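How to Pack a Mixed Carton That Includes Wet Wipes

By Tsion Demissie
Updated 20 June 2021

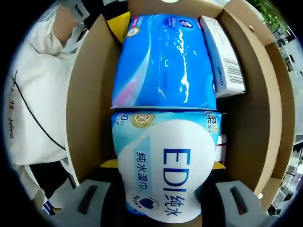

Two packs of wipes end to end in an open carton, with a narrow white carton along the right wall.

Wet wipes are a poor match for most packing rules. The pack is soft, it is heavy for its size, and the opening is held shut by an adhesive label. It can't carry a load the way a rigid box can, and it shouldn't be squeezed to fill a gap. The steps below apply to a single-wall cardboard box holding wipes together with other household goods.

What you need

A cardboard box with sound corners
Packing tape and a dispenser
Plain kraft paper
One plastic bag per pack of wipes, large enough to fold over
A marker

Step 1. Prepare the box

Square the box and tape the bottom seam, running the tape a hand's width up each side. Add a second strip if the contents are mostly liquids or wipes. Fold all four top flaps outward and press the creases flat.

Step 2. Check the wipes

Press each pack lightly and look along the seams and the edge of the label. Set aside any pack with moisture on the outside. Check the sheet count on the front against your list: 80片 means 80 sheets, and 纯水湿巾 is pure water wipes. Packs in different counts are easy to mix up once the box is closed.

Put each sound pack in a plastic bag and fold the open end underneath.

Step 3. Load the bottom layer

Heavy, flat items go down first. Fill any hollow between them with crumpled paper until the layer feels level under an open hand. An uneven layer will bend a pack of wipes across the middle, and the label tends to lift at the bend.

Step 4. Stand narrow cartons at the wall

Slim cartons can stand upright if they are shorter than the box. Place them flat against a side wall, where the wall supports one face. If a carton leans, pack paper at its foot.

Step 5. Place the wipes

Lay the packs flat, label side up, on top of the level layer. Two packs placed end to end usually hold each other in position. They may touch, but the ends should not overlap. Small items can go in the side gaps provided they have no sharp corners. Move anything with a hard edge to the lower layer.

Step 6. Fill and close

Cover the wipes with two sheets of paper. Bring the flaps together without tape and press once in the center. The flaps should meet with slight resistance. If they spring open, remove an item — do not lean on the box to force it shut. Tape the center seam, then both end seams.

Write WIPES, THIS SIDE UP on the top and on one side.

Storage

Keep the carton off concrete floors and away from heaters. Stack only lighter boxes on it.

Corrections to this page can be sent to Lucimara Rezende at Skernadow.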